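Tabletop block-pushing set: data card and equipment planning notes

Maintained by the Orkport bench group. Last revised in July.

Summary

The Orkport set is a collection of tabletop episodes in which a single arm moves coloured wooden blocks over a board with a rod. It was recorded to train and test policies that follow short written instructions. This card covers what is in the set and, at more length than is usual, what has to be bought to record more of it. Most of the questions we receive are about the second point, and they usually come from groups filling in an equipment request.

Contents of the set

Episodes: 3000
Held-out episodes: 600, included in the figure above
Arms in use at one time: 1
Instruction language: English
Data per step: camera image, tool position, commanded tool position, instruction text
File layout: one folder per episode, one index file per release

Instructions name a block by colour and shape and give a target, which is either another block or a part of the board ("push the red star to the blue cube", "move the yellow heart to the left edge"). The tool can only push. There is no grasping, and nothing in the set should be used to estimate the cost of a cell that grasps.

Workspace

The work surface is a rectangular wooden board laid on a blue perforated platform, with the arm working from above. The blocks are two each in green, yellow, blue and red. The platform is larger than the board, and we recommend keeping it that way. Space beyond the board is used for fixtures and cable routes, and a platform bought to the exact size of the board will need replacing as soon as a second camera is added.

The tool is a plain rod with a rounded tip, held at the wrist by a clamp collar. It is the cheapest part of the cell and the one most often changed. Budget for spares of the rod and the collar together, as a collar that has been overtightened does not hold a new rod straight.
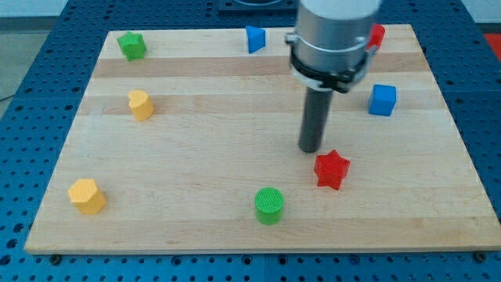
What to buy, and in what order

1. Platform and mounting. Order first. Lead times on perforated panels are longer than most plans allow, and the arm cannot be commissioned until it has something stiff to stand on. Check the hole pitch against the arm base before signing the order. Our first panels, from Bindier, were correct for the board and wrong for the base, and the adapter plate added several weeks.

2. Arm. Reach and repeatability matter more than payload. The blocks are light and the tool is light, so an arm from the bottom of the payload range is enough. Paying for a heavier one gives nothing that shows up in the data.

3. Controller and safety items. These are often quoted separately. Ask for the emergency stop, the enabling device and the cables as one line with the arm. A quote from Reuter that looked low in our comparison left out all three.

4. Camera and mount. Choose the mount before the camera. A rigid mount with an average camera gives more usable episodes than the reverse.

5. Board and blocks. Order 2 complete block sets. Shapes wear at the corners, and a replacement from a later batch may differ in colour. The difference is small to the eye and large enough to upset a colour threshold.

6. Storage and a recording computer. Size the disk for raw episodes, including the ones that will be thrown away.

Budget notes

Our running budget, leaving out the arm and staff time, was 4000 euros for the recording period. Nearly all of the overspend came from mounting hardware and freight. Neither had its own line in the original plan. Both should have one.

We advise three separate headings: capital (arm, controller, platform), bench items (tool, board, blocks, camera mount) and running costs (spares, disks, calibration visits). Purchasing offices tend to approve these at different levels, and a single mixed request goes through at the slowest of them.

Staff time is the largest cost and is not covered by any of the figures here. Plan for an operator to be present whenever the arm is powered.

Renting against buying

We compared purchase with a rental offer from Skandiston. Rental was cheaper for short campaigns and included servicing. It did not allow permanent changes to the wrist, so the clamp collar would have needed written approval. For a single recording campaign we would rent. For a cell that is expected to stay in place and be re-used for a second task, we would buy – and would spend the servicing money on a spare controller.

Known limits

The set uses one board, one tool type and one family of blocks. Policies trained on it should be expected to do worse on other surfaces. Friction between block and board changes with humidity, and we did not log humidity.

Blocks can be partly hidden from the camera by the arm. These steps are kept in the data and are not labelled. Groups planning a new cell should price a second camera from the start if their task depends on seeing every block at every step.

Calibration drifted during recording. Offsets for each session are in the index file and should be applied before tool positions are compared across sessions.

Changes since the previous release

Index file now lists the tool rod by serial number.
Duplicate instructions merged.
Budget notes split into three headings.
Rental comparison added.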